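November, bench notes, persuasion/posture pilot (Polat, Karakaya)

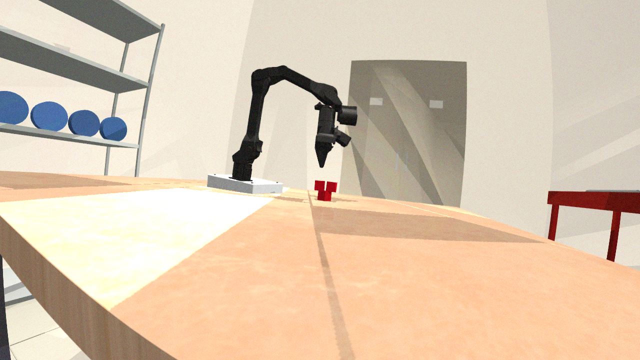 ## Run 11

Script B read aloud by Fadime, 2 min posture hold, then the rating sheet. Chair height left as in run 10.

- Confidence item up slightly, compliance item flat. Same pattern as Lanberg pilot.
- Item 4 still ambiguous ("at ease" read as bored). Kadir to reword.
- Timer drifted nearly 800 ms over the hold. Logged, not corrected.
- Sheet 1723 missing page two. Excluded.

Next: neutral posture control, Script A. Ask Aslı for the Tivmont scoring key.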